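Mumance Household Laundry Diary: read this before you use it

Version of 2020-04-21

The diary holds 702 entries about washing, drying and putting away bedding and clothes, collected in two towns, Gudimham and Skarkholm. Each row is one load as the household wrote it down. The paper forms were typed up once and checked by the same person who typed them, so treat the spelling of fabric names with suspicion.

What it can't tell you

It can't tell you how often people wash their sheets. People say they do it more often than they do, and a form stuck to the fridge makes that worse. The column "days_since_last" is self-reported and I wouldn't build anything on it. The 12 households in Skarkholm all joined in October, when nothing dries outdoors, so their drying times look dreadful next to Gudimham's.
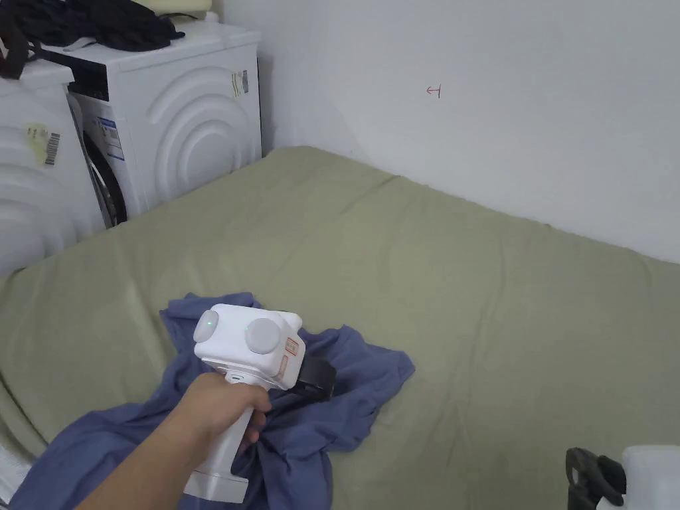
Blue cloth on a green bedsheet.

Columns worth having

load_id, town, item_type, dry_method, minutes_to_fold. The last one was timed with a kitchen clock and is the only figure I half trust. Values above 500 are almost certainly loads left in the basket overnight. I have left them in. Drop them if you like, but say so.

Known faults

Deng, the form we used first, had no box for "tumble dryer, then line". Those loads went down as whichever the person fancied. There are 3 duplicate rows which I have not removed, as the notes differ.

Licence

Free to use. Please don't quote it as a national survey.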